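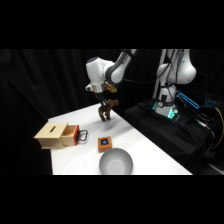
A Small Box with a Drawer: Report on Our Term Project

Household Objects Workshop, Haworth Building
6 March 2018

Introduction

When our group sat down in September to pick a project, we had a long list of things we wanted to make and very little idea of how to make any of them. There was talk of a lamp, then a folding stool, and for one whole afternoon a bread bin. In the end we settled on a small wooden box with a single drawer, the kind of thing a person might keep by the front door for keys and stamps and all the bits that otherwise end up in a bowl. We are glad we did, because a drawer is a much trickier thing than it looks, and we learned a great deal from getting it wrong a few times first!

What we wanted

We asked people in our dorm, Sallance Hall, what they kept in small boxes and what annoyed them about the ones they had. We got 33 answers back, which was more than we had hoped for. The complaint that came up again and again was drawers that stick, and close behind it was handles that are too small to get hold of properly (one person told us she opens hers with a butter knife). So we wrote ourselves two rules and pinned them over the bench: the drawer has to open with one hand, and you have to be able to see from above what is in it once it is open.

The box

The body is light wood, which we left pale so that it would sit quietly on a shelf or a table. We cut a slot in the top, thinking of coins and folded notes. The slot gave us more trouble than any other cut in the project, and we spent two full sessions just on practice pieces from the scrap bin before we dared to touch the real top.

The drawer slides out from the side. Its front panel is red-orange, a color we argued over for far longer than was sensible. Some of us wanted plain wood all over, but once we had tried the bright front on a test piece even the plain wood people came around, and it does make it very easy to see which part you are supposed to pull. The inside of the drawer is bare wood. We had planned to line it with felt, but we liked it so much without that we left it alone.

The handle is black wire and stands well out from the front. We tried a round knob first, and it looked lovely, but with cold hands or a bag over your arm it was a nuisance. With the wire you can hook a finger behind it and simply pull.

Trying it out

Our test was a simple one. We asked 9 people to open the drawer, put a small item inside, and push it shut again, and we had each person do it several times over, for 60 tries in all. In 55 of them the drawer went in and out without a hitch. The other five were all the same problem: the drawer was pulled at a slant, and one back corner caught on the side of the box. We sanded that corner and rubbed candle wax along the bottom edges, and it now feels a good deal smoother, though we have not yet repeated the full test.

We also tried the box next to other small things, such as a round bowl and a little orange block, to get a feel for its size. On a white tabletop the pale wood looks rather modest until the drawer comes out, and then the red-orange front is the first thing your eye goes to. We were very pleased with that.

What we would change

The drawer needs a stop at the back of its travel. At the moment you can pull it clean out if you are in a hurry, and more than one of our testers did. We would also make the slot a touch wider at the ends, and next time we would measure the opening after gluing the body, and not before, which cost us an entire drawer the first time around. The spare drawer is on the shelf by the workshop door, and anyone who wants it for pencils is welcome to it.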